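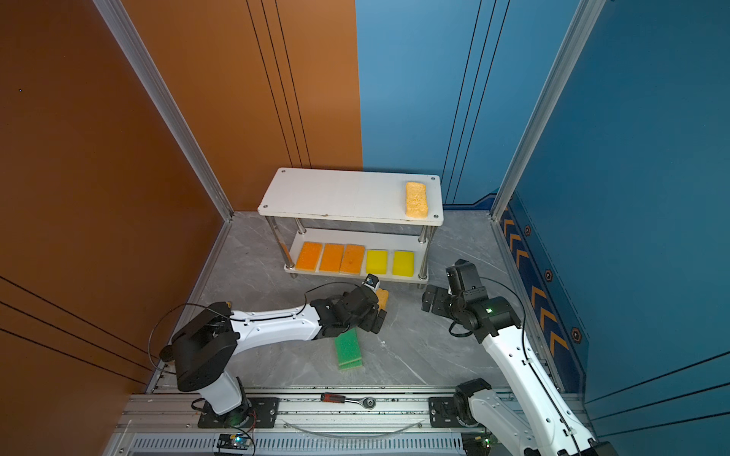
**Stadden Two-Tier Shelf, white**

Freestanding shelf for counters, vanities and utility rooms. Supplied flat with one hex key. Assembly needs no drilling.

| Item | Value |
|---|---|
| Width | 59 cm |
| Depth | 27 cm |
| Maximum load, per tier | 13 kg |
| Finish | White |
| Part no. | ST-79 |

Loads are for a level floor with weight spread evenly. Do not stack units. On stone or tile, fit the felt pads before loading – the bare feet will mark a polished surface.

**Cleaning**

Wipe with a damp sponge and mild soap, then dry. Bleach and scouring powder dull the finish and are not covered by the warranty. Rinse grit out of the sponge before use.

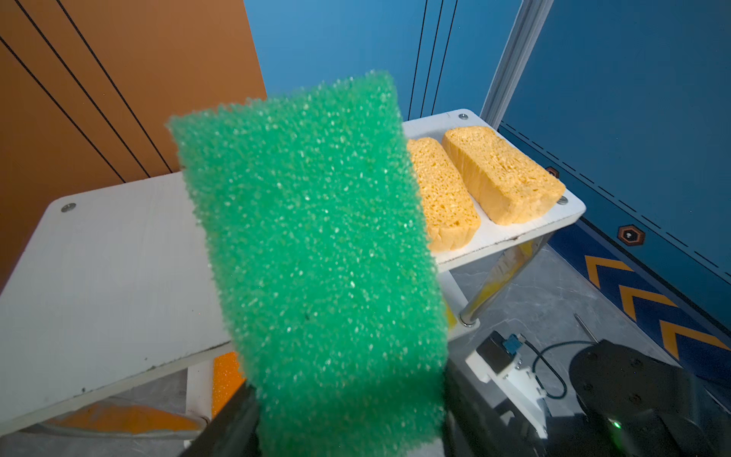 Green sponge, coarse open pores.

**Spares and orders**

Legs are sold singly, pads in sets. Inerwood stocks both. Opoku carries pads only. Units bought through Sorkwood before June use the older leg thread, so check the part number on the underside first. Trade orders go to Taha Kamel at the Stadden parts desk. 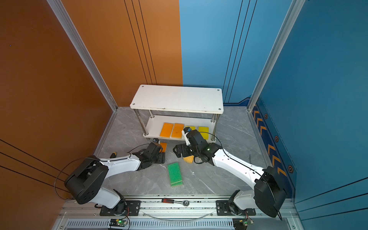

Two-tier shelf in white, on gray marble-patterned floor.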